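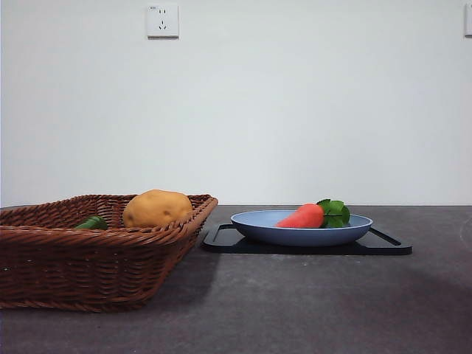
Chapter 6
Hanging Together: How a Group Exhibition Is Put in Order

6.1 The question of sequence

In the previous chapter we looked at the single work and the label beside it. We now turn to the wall, and to what happens when several works by several hands must share it. Students who come to curating from studio practice often suppose that the difficult part is the choosing. The choosing is difficult, but it is usually finished some months before the opening, and it can be done at a desk. The order of the works has to be found in the room.

By sequence we mean the order in which a visitor meets the works, and also the order in which the works meet each other. These two are seldom the same. A visitor enters by one door and may turn left or right, or walk directly to the largest thing in the farthest corner. The works, on the other hand, stay beside their neighbours all day. A small etching which hangs next to a loud canvas has to live with that canvas for the whole run of the exhibition, whether or not any visitor reads them as a pair.

6.2 A case: the Bretham rooms

We shall return several times in this chapter to one exhibition, held at the Turbridge Gallery and known afterwards by the name of its building, the Bretham rooms. It was organized by Ikhsan Mandagi, at that time a printmaker with only one earlier exhibition to his credit, and it brought together members of the Hakala group, who had shared a press and a studio for many years but had never agreed on a manifesto or even on a favourite colour of wall.

The first list of works had 105 entries. The rooms could hold 80, if the corridor was used, and the corridor had poor light after three in the afternoon. Mandagi did not begin by removing the weakest pieces. He asked each artist to name one work of their own that they would be sorry to see beside a stranger's, and he set these works aside as fixed points. The remaining works were placed between them, and what could find no place was returned.

This method has a clear disadvantage. It gives much power to the artist's attachment to a work, and attachment is not always a good guide to quality. One reviewer complained that the second room was "a row of favourite children". The reader should keep this objection in mind, as we come back to it in section 6.5.

6.3 Three kinds of neighbour

When two works hang side by side, the relation between them can be described in one of three ways. They may agree, for example in palette or in subject. They may argue, as when a careful drawing of a harbour is placed beside an abstract work which uses the same blue for another purpose. Or they may simply ignore each other, and this third relation is more common, and more useful, than the handbooks admit. An exhibition in which every pair agrees or argues is tiring to walk through. The eye needs some places of rest – a wider gap, a quiet sheet, a corner with nothing in it.

In the Bretham rooms the third relation was used most clearly at the centre of the long wall, where a set of lithographs from the Zera portfolio was hung with 554 millimetres between the frames. Elsewhere the gap was much smaller. Visitors slowed down at this place, according to the attendants, although few of them could say why.

6.4 What the visitor brings

It must be admitted that many visitors do not follow any sequence at all. The exhibition received 1,413 visitors during its run in December, and the attendants' notebook shows people entering by the exit, children running ahead, and one gentleman who came each morning to sit before the same woodcut and then left. A good arrangement should survive this treatment. If the meaning of a room depends on the visitor turning left, the curator has written an instruction and not made a room.

Before reading further, take the floor plan in Appendix B and mark in pencil where you yourself would place the first work. Keep the sheet, as it will be needed again for the exercise at the end of section 6.7.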